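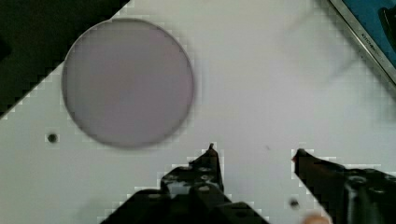 A round mauve-gray disc on a pale work surface.

Hallix wants gardeners to believe its new birdbath will go 30 days without scrubbing. The company put the Sultora line on sale on 20th June, and the claim is printed on every box. The small print is harder to find.

According to the leaflet, the 30 days apply to a basin kept in full shade, refilled daily with filtered water and covered at night. A birdbath that spends its nights under a cover is an odd thing to sell to people who like watching robins at breakfast, and few of us run filtered water out to the flower bed.

Hallix says the resin has a smooth finish that algae can't grip. Product manager Valentin Neagu said the company tested it for 90 days at its yard in Rotness, starting in February. Asked how much algae grows outdoors in February, he said the results "speak for themselves." He did not send them.

Wakana Iwasaki, who runs the Hirano garden center, has ordered 3 for the shop and no more. "I've sold self-cleaning fountains, self-cleaning ponds and a self-cleaning gnome," she said. "People still come back for a brush."

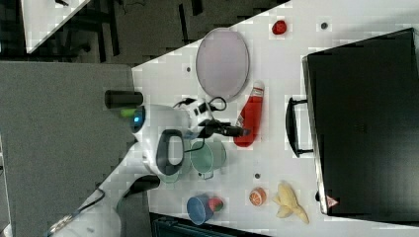
What the warranty covers

Not the finish. Cracks and frost damage are covered for one winter, provided the basin was emptied before the first freeze - and the buyer has to show that it was. Fading is described as "natural aging" and left out altogether.

Hallix says 1510 baths were ordered in advance, though it would not say how many went to stores and how many to people with a yard to put them in. It also declined to name a gardener who had used one through a whole summer.

Maham Gilani of the Rotness garden club plans to set one beside her old concrete bath, in the same sun and with the same hose water, and will bring both to the club's fall meeting. Until then, a stiff brush and a change of water every couple of days will keep any birdbath decent, including the one you already own.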